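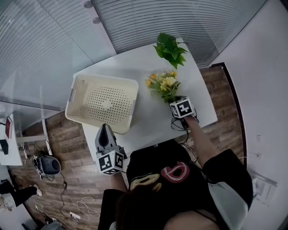
La flor cortada ocupa un lugar discreto en la economía doméstica y, sin embargo, sostiene una cadena comercial de notable complejidad. La comarca de Henare, dedicada durante generaciones al cereal, destina hoy 1.015 hectáreas al cultivo ornamental, según el registro agrario de la mancomunidad. La mayor parte de esa superficie corresponde a explotaciones familiares que venden su producción a través de la lonja de Ravent.

El cambio no fue repentino. Las primeras parcelas se plantaron en terrenos de regadío marginal, próximos al río, donde el trigo rendía poco y las heladas tardías castigaban a los frutales. Los cultivadores optaron por especies resistentes, de floración escalonada, que permitían repartir el trabajo a lo largo de la temporada. La lonja, instalada en un antiguo almacén de grano, abrió sus puertas con dos cámaras frigoríficas y un horario que todavía se conserva: la subasta comienza antes del amanecer y concluye a media mañana.

En la última campaña pasaron por Ravent 2.167 lotes. El precio de salida lo fija el grado de apertura del capullo, la longitud del tallo y el estado de la hoja, por ese orden. Los compradores proceden en su mayoría de floristerías situadas a menos de 100 kilómetros, aunque la distribuidora Vemis adquiere cada semana una parte del género para los mercados del norte.

La competencia de la flor artificial ha obligado al sector a revisar su discurso. Durante años se la consideró un producto menor, reservado a cementerios y escaparates. La mejora de los tejidos y de los acabados le ha abierto hoteles, oficinas y salones particulares, y varias floristerías de Henare la exponen ya junto al género fresco. La asociación de cultivadores ha preferido no combatirla – sus estatutos ni siquiera la mencionan – y ha centrado sus campañas en el calendario local y en la venta de temporada.

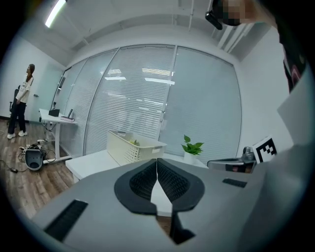

¿Qué mes resulta más difícil para los cultivadores de la comarca?

Enero. La producción al aire libre se detiene, los invernaderos consumen más calefacción y la demanda cae tras las fiestas.

Para aliviar ese periodo, la lonja mantiene un acuerdo con los viveros de Fonedstead, que suministran bulbos y ramas de floración invernal a precio concertado. El convenio se revisa cada dos años e incluye formación en poda y conservación en frío. Queda pendiente la ampliación del muelle de carga, cuyo proyecto fue aprobado por la mancomunidad y espera todavía la licencia de obras.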